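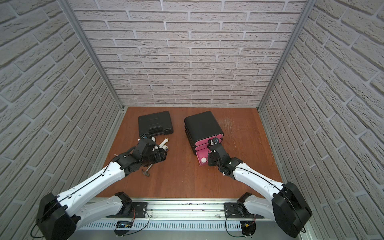
Academy Performance Analyst (Full Time)
Mostbridge Football Club
Reference: 473

Mostbridge Football Club invites applications for the post of Academy Performance Analyst. The successful candidate will join the academy staff at the Harari Training Center and will report to the Head of Coaching.

The academy has 101 registered players in the under-12 to under-18 age groups. The analyst will film and code matches, prepare opposition reports and maintain individual records of goals, assists, minutes played and pressing actions. The season program includes 46 fixtures, and attendance at most of them – home and away – is required.

Applicants must have:
A bachelor's degree in sports science, statistics or a related field
At least two seasons of match analysis experience with a soccer team at any level
A valid driver's license
Confidence in presenting to coaches and young players

Knowledge of Spanish is desirable. Evening and weekend work forms part of the regular schedule.

The contract runs until the end of July and may be renewed. Appointment is subject to a background check and two satisfactory references.

A resume, a cover letter and one sample match report should be sent to the Personnel Office, Mostbridge Football Club, 70 Chaudhry Road. Applications must quote the reference number above. Late applications will not be considered.

Posted Dec 21, 2022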